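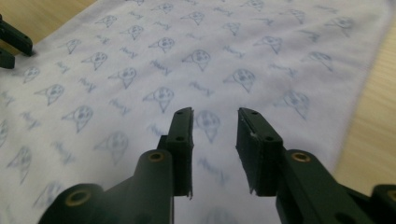 I'm going to be the sour one on this thread about printed tablecloths and whether they're worth the fuss. I've read all the replies praising the wipe-clean kind, and I still think a plain cotton cloth that goes through the wash beats anything you have to sponge. My own is pale, nearly white with a bit of lavender in it, and printed all over with small blue cartoon faces and what looks like somebody's handwriting. It is not elegant. It shows a few wrinkles on the table, as you'd expect, and a bit of the light wood at the side. I can live with both.

On the earlier message:

> I folded mine the Clerska way, in thirds lengthwise and then rolled, and
> it came out of the drawer without a single crease. I'll never iron a
> tablecloth again. Also, if you soak a new print in salt water overnight
> the colors are locked in for good. My neighbor swears by it and hers
> looks brand new. Has anyone tried the Bavero liner underneath? It's
> supposed to stop the cloth from sliding.

Three claims there, and I have doubts about all of them.

First, the rolling. I tried it last November, when I had company coming and no wish to get the iron out. I rolled two cloths and folded one flat as usual. The rolled ones had no sharp lines, I'll grant that. They had a sort of all-over ripple, and the ends were crushed where the drawer was too short for them. If your drawer is wide enough, fine. Mine is 24 inches across on the inside and a rolled cloth wants more room than that unless you fold it first, and then you have your crease back. Did you measure your drawer? And was the cloth polyester? Because a polyester one would come out smooth if you stored it in a shoe.

Second, the salt. I have heard this since I was a child, and vinegar too, and I have yet to see anyone wash one piece with and one piece without and put them side by side. So I did it with two napkins cut from the same printed remnant. One got the overnight soak and the other got nothing. After 9 washes I couldn't tell them apart and neither could my sister, who was hoping I'd be wrong. That's one fabric and one washing machine, so take it for what it is. But "my neighbor's looks brand new" doesn't tell me how often she uses it.

What I do believe in is cool water, turning the printed side in, and keeping it off the line in full sun. Boring, I know.

Third, the liner. I haven't owned the Bavero one. I had something similar from Were and it did stop the sliding, but it left a faint waffle pattern you could feel when writing a letter at the table. I paid 42 dollars for it and it now lives under a rug, where it does very well. Before I buy another I'd want to know if it can be cut to size with ordinary scissors and whether it smells. The listing says odorless. They all say odorless.

For sizing, since someone asked further up: measure the table, add the drop you want on each side, and then add a little for shrinkage if it's cotton and hasn't been washed. My table is 40 inches wide and I like a short drop, so chairs can go in without dragging it. The chart on the Nuvham site gave me a cloth that hung in everybody's lap.

I'm willing to be talked around on the rolling, if somebody will do it with cotton and leave it in the drawer a full month. Please say what the cloth is made of when you report back.

Prev by thread | Next by thread | Thread index | Reply to list | Search archive

Comments (3)

The salt thing worked for my towels. I didn't keep one back to compare so I guess you'll say it doesn't count.

Cut my liner with kitchen scissors, no trouble. It did smell for a week or so. I hung it in the garage.

What about hanging them on a pants hanger? No drawer needed, and the fold is only in the one place.

Contact the list owner | Copyright remains with the posters | Back to top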